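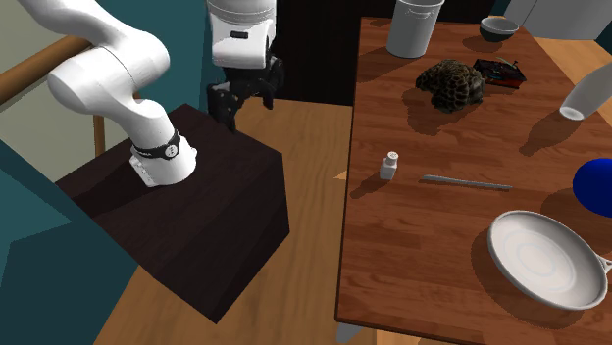
White arm on its dark pedestal, gripper pointing down

How to host a welcome supper for newly arrived refugee families

I love these evenings! Start with 5 families, no more, and ask each one what they eat (and don't eat) before you plan a thing. Book an interpreter for 2 hours. Print bus directions in every language you need, and put a phone number on them. In Urkthorpe we seat 40, kids included, and Rohani Wuisan runs the name tag table. Save the forms for another day.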